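Plates on Edge

September
By Farzana Qureshi

Print this | E-mail this

I stacked plates flat for most of my adult life. The big ones went on the bottom, the small ones on top, and the one I wanted was usually second from the bottom. When we moved to the place on Huluvbridge I had one narrow cupboard and a decent stretch of counter, so I started standing plates in a rack and leaving them out. I have kept doing it.

The kind I like is the plain wooden sort with slots. I have had wire ones and they scratched the glaze and left rust marks on the shelf liner. Wood is quieter too, if you put dishes away early in the morning while someone is asleep in the next room. 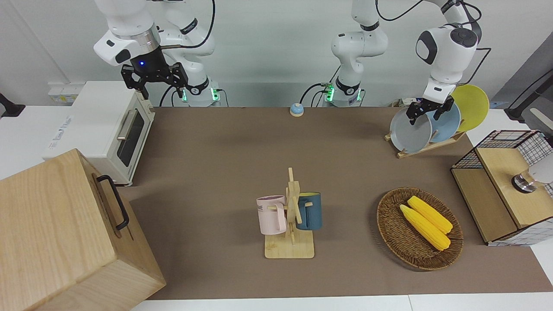
Three plates is a good number to leave out for a small household. We are two people, and the third covers a guest or a plate that is still in the sink. Anything past that goes in the cupboard. If I leave six out, we use six, and then there are six to wash.

I also like having them in different colors. Gray, light blue and yellow are easy to tell apart when you reach over without looking hard. Kane Katene, who lived upstairs from us for a while, had all white plates in four slightly different sizes, and he could never find the one that fit his microwave.

Where the rack goes matters more than I expected. Mine used to be right next to the toaster oven and I was always reaching past a hot door with a plate in my hand. Now the oven is at one end and the rack is toward the other, with working space between them. It means a couple of extra steps with the toast. I don't mind that. 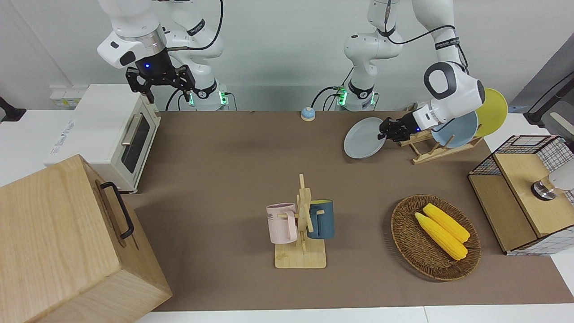
640 words in the longer version of this post | 2 min read

The other thing is how you put a plate in. Hold it by the rim, get it nearly upright before it reaches the slot, then lower it. If you come in at a slant the bottom edge catches on the wood and the plate knocks the one beside it. I chipped a good Snorradóttir plate that way - a small chip, but on the side that faces out.

Mugs I hang. A mug stand takes up very little counter and the insides stay clear of whatever is on the surface. Baskets are for food that doesn't need the fridge right away. A round wicker one will take a couple of ears of corn or a few onions, and you can carry the whole thing to the sink.
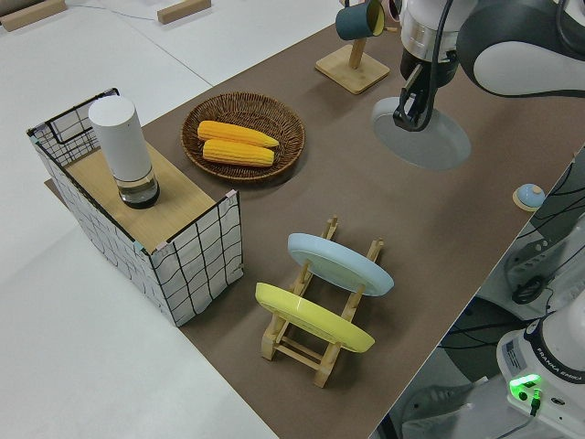 I wipe the rack down when I do the counters and oil it when it starts to look dry. The slots collect crumbs, so I turn it over and tap it. An old toothbrush gets the rest.

Next I want to sort out the drawer with the lids in it. I have been putting that off since we moved.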